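Subject: Re: [girkham-kitchens] Hanging baskets on a rail
Date: June 2019

On the list, a member in Girkham wrote:
> We want to get things up off the counter in a small corner
> kitchen. Is a rail with hanging baskets worth the trouble, or
> should I just put up a shelf? The counter is 40 inches wide and
> I don't want to drill more than I have to.

I would go with the rail. We put ours up in March and the counter is a lot easier to wipe down. The back rail holds a black wire basket and the one on the left wall holds a long white mesh organizer with compartments. Both came from Arnix. I haven't decided what goes in either one yet. 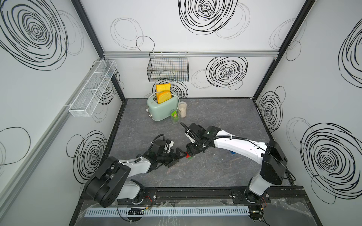 Back corner with toaster, jar and glass. Baskets still empty.

The toaster stays on the counter, along with the jar next to it. Leave yourself 16 inches between the counter and the bottom of the basket if you can, more if your toaster is a tall one. Ours is a small mint green one and the toast sticks up well past the top.

Check the screws before you buy. The ones in the box were too short for our wall and I had to get longer ones at Nurnia.

I have a spare 26 inch rail if you want it. Pickup only.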